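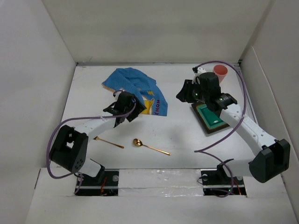 The blue cloth from the Udura tea-time set, out on a white table.

Udura tea-time set

We've had this one on the site since May and I still get a bit giddy when an order comes in for it. It's a proper little place setting for one, with a cloth, a plate, a cup and cutlery, and it makes beans on toast feel like an occasion!

The blue placemat is the bit everybody spots first. It has fine stripes running across it and a grinning Pikachu along the bottom, red cheeks and all, in front of a pale moon with little yellow stars and lightning bolts. It creases in the drawer, so give it a quick go with a cool iron on the back.

Then there's the square plate, dark brown with a raised rim and a glossy teal-green middle (my favourite thing in the whole shop, if you're asking). The pink cup is plastic and very easy to live with. The fork and spoon are gold-coloured, long and slim in the handle, and they look lovely against the blue.
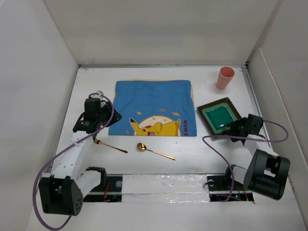
Sizes and care

Placemat: 40 cm wide, machine wash at 30
Plate: 21 cm across, wash by hand
Cup: top rack of the dishwasher is fine
Fork and spoon: wash by hand and dry straight away

Orders go out within 7 days. For spare cups or a second plate, write to Chalerm Nakpan at the Udura shop.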